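Trumulcombe Handling Notes
Gallery 4: Framed and flat objects, hand-held gripper
Posted May 9, 2025

This page supports section 10 of the Trumulcombe handling guide, which covers rigid flat objects held on edge: picture frames, clipboards, trays, tablet stands, thin books with hard covers. The rules are written for operators who record manipulation tasks with a hand-held gripper and for reviewers who accept or reject those recordings. They apply without change to the Clivico and Benjelloun sites. Trirener works under an earlier revision and should read the transition note near the end of the page.

The gallery is arranged in the order of the work: preparation, approach, grasp, transport, placement, review. Entries are short. Where an entry conflicts with the full text of the guide, the guide applies.

Terms

Pad: the part of the finger intended to touch the object. The finger body and the housing are not contact surfaces.

Closing line: the straight line between the centers of the two pads.

Held on edge: the object's broad face is close to vertical, and its weight is carried by friction or by a lip, with no support from below.

Clear path: the volume the object and the gripper will pass through between pick and place, plus a hand's width on all sides.

Preparation

4.1 Inspect the object before the first recording of a session. A frame with a loose corner, a lifted backing or cracked glazing is withdrawn and logged. It is not taped and returned to use.

4.2 Wipe both pads with a dry cloth. Dust on a textured pad reduces grip more than visible wear does. If a pad has a torn or rounded edge, change the pair. Do not change one pad alone.

4.3 Open and close the gripper fully 2 times with nothing between the pads. The motion should be even on both sides. A finger that lags is a maintenance item, and the tool is tagged until it is cleared.

4.4 Confirm the start and end positions with the second operator, or with the task sheet if working alone. The end position is named by shelf and compartment. "Back on the shelf" is not an acceptable entry.

4.5 Check the clear path on foot before picking anything up. Shelf uprights and side panels are the usual points of contact, and they are easy to misjudge when attention is on the pads.

Approach

4.6 Bring the gripper in with the closing line level. A tilt at this stage carries through the whole recording and generally shows up as a twisted placement.

4.7 Stop short of the object, then continue at a slower speed. The stop should be long enough to be found by a reviewer stepping through the sequence. It does not need to be held longer than that.

4.8 Do not correct the object's position with the outside of a finger. If the object is badly placed, end the recording, reset by hand and start again. Nudging is a separate task type with its own sheet.

Grasp

4.9 For a bordered object, pads go on the border. Pressure on glazing or on the print area is a rejection, whether or not damage results.

4.10 Both pads should make contact at the same time. If one arrives first, the object will slide toward the other and the grasp will be off center.

4.11 Close until the object is secure and no further. A bowed border indicates too much force. A border that turns between the pads indicates too little, or a grasp too far from the center of mass.

Grasp at the sides, frame upright, tall shelving behind. One pad bears on the left side of the black border and the other on the right, and the pads hide part of the print. Partial occlusion of this kind is accepted under 4.9 as long as the pressure is on the border.
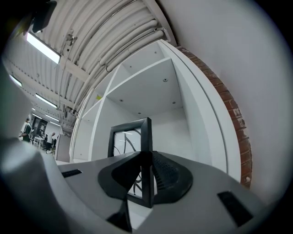
Janelle Marquez asked whether 4.9 should set a minimum border width, on the grounds that a narrow molding leaves the pad overhanging the glazing even when the operator has done everything correctly, and the reviewer then has to guess where the pressure went. She would prefer a go/no-go gauge kept with the object bin, so that narrow frames never reach the operator. She also noted that a side grasp and a face-to-back grasp fail differently, and that the guide treats them as one.

Both points are accepted for the next revision. Until then, a frame whose border is narrower than the pad is to be grasped at the sides only, with the closing line running across the width of the frame. Face-to-back grasps on narrow borders are suspended at all sites. The gauge proposal has been passed to Benjelloun, where the object bins are assembled. The drawing will be circulated before any gauges are cut.

Transport

4.12 Lift straight up before moving sideways. The lower edge must be clear of the surface across its full width. Dragging one corner marks the shelf and loads the grasp unevenly.

4.13 Keep the broad face vertical during travel. A frame allowed to lean acquires a turning load that the pads may not hold, and large frames will start to rotate before the operator feels it.

4.14 Walk at a normal pace. Do not step backward with an object in the gripper. If the path requires a turn, turn the whole body and keep the wrist still.

4.15 Keep other people outside the clear path. People elsewhere in the room are acceptable. If someone enters the path, stop, hold, and let them leave it before continuing. A pause for this reason is not a fault and the recording may be kept.

4.16 If the object slips, lower it to the nearest flat surface. Do not catch it with the free hand. A caught object is the most frequent cause of minor hand injury in this task group, usually from a corner.

Placement

4.17 Enter a compartment with the object's leading edge centered between the uprights. Contact with an upright is logged even if nothing moves.

4.18 Look at the underside of the panel above before raising an object into a compartment. Fasteners and brackets on that surface can catch the top border.

4.19 Set the lower edge down fully before opening the pads. Release is a separate step from placement, and the reviewer should be able to tell where one ends and the other begins.

4.20 Open the pads only as far as needed to clear the border. In a narrow compartment a fully opened finger will reach the divider.

4.21 Withdraw along the line of entry. The recording ends when the gripper is outside the compartment and the object is standing without contact. A frame that falls after withdrawal is recorded as a failed placement and kept in the set with that label.

Review

4.22 Each recording is reviewed by someone other than its operator. The reviewer marks grasp, transport, placement and release separately. A single overall grade is no longer accepted.

4.23 Failed attempts are kept if the failure is a handling failure. They are discarded if the cause is a tool fault, a missing object or a wrong task sheet.

4.24 People in the background are permitted only where the site has consent on file. Where consent is missing, the recording is held and is not released to other sites. Screens and paper documents that can be read are treated the same way.

4.25 Rejections cite the item number. "Poor grasp" is returned to the reviewer. "4.10, left pad first" is sufficient.

Figures for this revision

The current set for this section holds 1,416 reviewed recordings. Of these, 64 were rejected under 4.9 for pressure on glazing or print. The remaining rejections are listed by item number in the annex, together with the site and the object class. No site comparison has been made, and none should be drawn from the annex, as the object bins were not the same across sites in this period.

Transition note for Trirener

Recordings made under the earlier revision remain valid and do not need a second review. New recordings follow this revision from the date of posting. The earlier revision allowed the operator to steady a frame with the free hand during 4.12. That allowance has been withdrawn. Task sheets that still show it should be removed from the clipboards and destroyed so that the two versions do not circulate together.

Open items

Border gauge: drawing pending, Benjelloun.

Separate item for side grasps and face-to-back grasps: to be drafted at Clivico.

Pad replacement interval: no agreed value. Sites continue to replace on condition under 4.2.

Frames with hanging wire or a folding stand: not covered here. Use the sheet for objects with loose parts.

The next scheduled revision of section 10 is in October. Comments should give the item number and the site, and should reach the Trumulcombe office in writing. Comments made by phone are not entered in the register.

Previous gallery: Cups and open containers
Next gallery: Soft goods on shelves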